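Hakala Sim Support
Flanix bimanual, household door tasks
Ticket 507: Handle grasp aborts, base pitch fault
Status: Open, waiting on reporter
Priority: Medium
Opened by: Florencia Fuentealba
Assigned to: Zhenhua Liang

Summary
The door task aborts in the apartment scene after the Jilldale asset update. The planner reports a valid pre-grasp on the handle, then the safety monitor trips on base attitude before the fingers close. Fault code is BASE_PITCH_LIMIT. It also occurs with the base commanded to hold.

Steps to reproduce
1. Load the apartment scene with the February assets.
2. Spawn the robot in the passage, arms at home.
3. Run the handle approach, then close.
4. Watch the monitor output. The trip comes before the close command is acknowledged.

Expected: the fingers close on the handle and the door task continues.
Got: abort, both arms frozen in place, controller needs a manual reset.
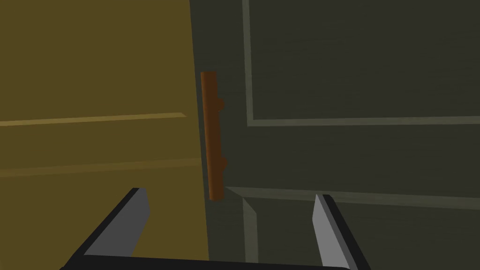 The pre-grasp offset is the default and I have not changed the finger width. The same config passed on the old assets. Over 161 episodes on the new ones, 91 ended in this fault. The others finished or timed out with no fault raised.

Comment from Zhenhua Liang
Please attach the monitor log and tell us which colour set you loaded. The green doors got new collision meshes in the update. Also check whether the head camera is reading its pose from the base or from the world. If the base tips, everything downstream of it goes with it and the handle estimate is no good.

Comment from Florencia Fuentealba
Log attached. Green set. Camera pose is read from the base. I reran with the left arm holding the picture frame and the right arm going for the silver handle, to see if load on one side made a difference. Same fault code, and the view was heavily tilted. 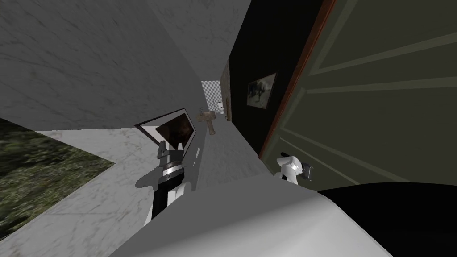
Reading time: 2 min

Comment from Muchen Lu
I went through the log. Base pitch and roll both start to drift 18 steps before the trip. Wheel torque is flat over that stretch, so the drive is not causing it. The contact list shows the base housing against a body called floor_trim_b, with penetration depth rising each step. The solver is pushing the robot out of the trim and it goes over. I would look at the trim before touching the grasp settings.

Do not raise the pitch limit to get past this. The monitor is doing its job, and the same config file is used on the real unit at Plutstead.

Comment from Florencia Fuentealba
Turned off collision on floor_trim_b and ran it again on Thursday. It got better but did not go away. There is still the odd run where the base tips with both arms stretched forward.
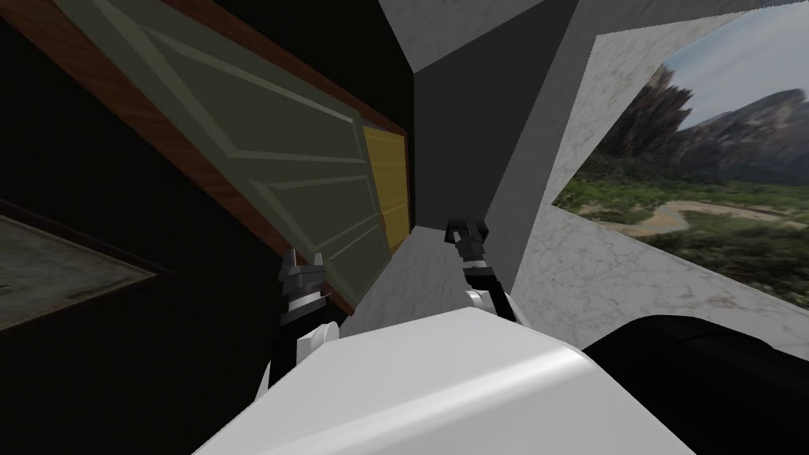
In those runs the contact list is empty until after the tilt starts, so it may be a second problem. The arm speed limit was at default. I can drop it by half and rerun if that is useful.

Comment from Zhenhua Liang
Yes please, and log the centre of mass as well. Abundio Cuevas has the trim mesh and will check its origin against the old one. Leave collision off for that body in your local copy only. Do not commit it.

Internal links: 1 related ticket (trim mesh origin, assigned to Abundio Cuevas)
Watching: Zhenhua Yuan, Muchen Lu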